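The rain reached Grusby in March and stayed for 18 days. My street became a creek, then a hobby. 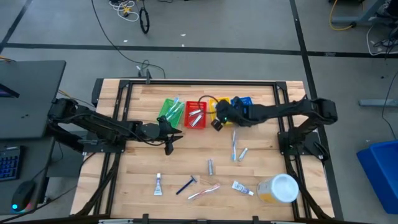 Four baskets along the far edge of the table.

By the second week my neighbours had strong views on gumboots – mine leaked, which pleased them.

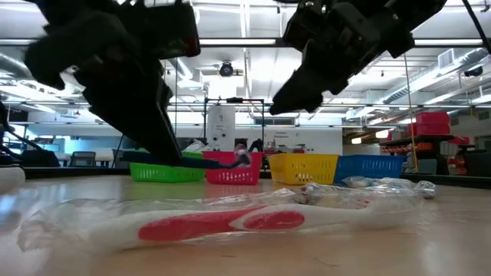
Photo: Flindex

The bakery on Rafferty Road sold pies through a window, over 3 sandbags. The kids were colour-coded by raincoat and equally filthy.

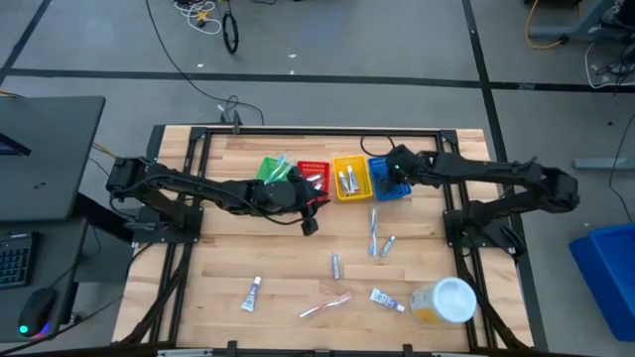

Baskets and toothbrushes

Then the sun came out and everyone complained about the heat.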